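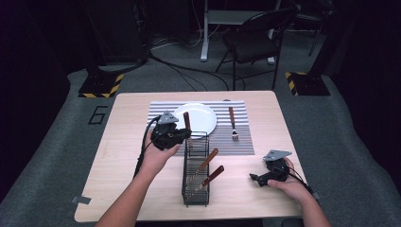 *Plate and fork on a striped placemat.*

**Mind Your Manners, Drurnow** was a TV etiquette contest made by Kurside. Ran for 6 seasons. Contestants hosted a dinner, got marked on speech, seating and table laying. Judges: Guilan Wei, Jianhua Meng and, from season two, Vandana Srivastava.

## Format

Five hosts per series. Up to 40 points a night. Swearing cost 5, later dropped after complaints that the judges swore more then the guests.

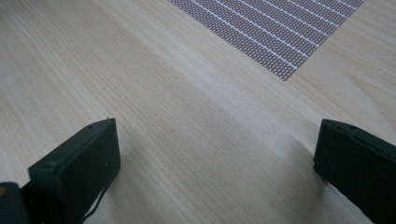 *Light wood table with a patterned mat.*

## Reception

Mixed. Critic Wenjie Long called it "a scolding with dessert." The season four final, where Srivastava told a host to "shut it," drew around 200 complaints. She apologized the next August. Clip still gets re-run.

## Revival

Annouced November 20, 2024. Tuấn Ông to present, filming in Dunmore. No air date yet.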